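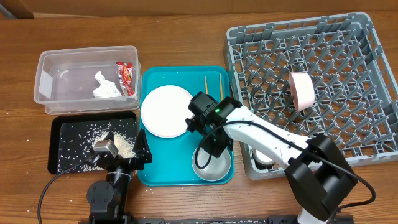 Clear tub, black tray, and more rice on the table than I'd like.

I have been reading about the "two-tray kitchen" for a month now and I still don't buy it. The pitch, if you've missed it, is that you never work straight on the counter. Dry stuff goes in a tray with a lip, trash goes in a clear tub beside it, and at the end you carry both to the sink and you're done. Noémie Collet swears it cut her cleanup down to 6 minutes. I asked what it was before and she didn't know.

So I tried it with rice, which is the worst thing I could think of short of glitter.

The tub does its job, I'll give it that. A crumpled tissue or paper and a red wrapper went in and stayed in. Would they have stayed in a cereal bowl? Yes. Would a cereal bowl have cost me anything? No. I'm told the clear sides matter so you can see when it's full, but I have never once been surprised by a full trash bowl.

The black tray is harder to be fair about. White grains on a black bottom are very easy to see, and if you're picking through rice for bad ones, that's a real help. Most of mine sat in a heap on one side and the rest went everywhere else in the tray. The lip is supposed to stop strays. There was still a grain over by the left edge of the table, and a wood grain top hides them better than you'd think.

Gikermont sells a matched set for $70, and Stougaard has one that looks the same to me with a different lid. The Gikermont page had 303 reviews when I looked, and the ones I read were nearly all from people who'd owned it less than a week. Come back in December and tell me where the trays are then. Mine will be under the sink with the salad spinner.

Crisóforo Magaña says I'm doing it wrong and need a deeper tray. Maybe. A deeper tray is a roasting pan, and I own one of those - it was my mother's and it doesn't come with a method.

I'll keep the black tray for lentils. The tub is going back to holding leftovers.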